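Skestico Wrist-View Simulation Kit
Fisheye camera model, gripper model and scene randomizer for training grasping policies

If you train grasping policies, you know the wrist camera is where simulation usually falls apart. The third-person view looks fine, the arm moves nicely, and then you switch to the camera on the hand and get a flat, narrow picture that has very little to do with what the real lens delivers. We got tired of that, so we built the kit around the wrist view first and let everything else follow (it took a while, and we're still excited about how well it came out!).

The kit renders a round fisheye image from a camera mounted behind a two-finger gripper. Straight lines bend the way they should toward the rim, the fingers and linkages stay in view, and you can add sensor grain at whatever level matches your hardware. Surfaces are kept simple on purpose. Flat colors render fast, and in our tests a policy trained on plain surfaces with plenty of variation did better than one trained on a small set of beautiful textures.

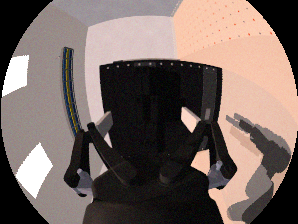
Shadows get more attention than you might expect. Primo Sorrentino, who wrote the lighting module, ran an ablation in March where he turned arm shadows off and left everything else alone. With shadows in the training images, the policy finished 147 of 193 real grasps. Without them it finished 123. Same network, same training budget, same objects on the bench. We were hoping for a difference and didn't think it would be that big, so shadows are now on by default in every preset.

Each scene draws its own wall and floor colors, light positions, object sizes, grain level and small camera offsets. The camera offsets are worth playing with! A real mount shifts a little every time you bump it, and policies that have never seen a shifted view get confused quickly. Start small and widen the range once training is stable.

What you get
Lens model with calibration script (printed target sheet included)
Parallel gripper model with full linkage geometry
79 starter scenes, all editable
Lighting and shadow module
Fanix exporter for image and action logs
The training configs from our grasping study

The calibration script wants a set of stills from your own camera, taken with the target sheet at different angles. Get the sheet right out to the rim in several of them, as the fit is weakest there. Tullio Barbieri has written up the whole procedure in the manual, including what to do when the fit won't settle.

Works with
Corkano simulator, current release
Lu controller, for replaying logged actions on the real arm

Soft objects are not supported yet. Cloth and bags are next on our list, and early versions are already running here.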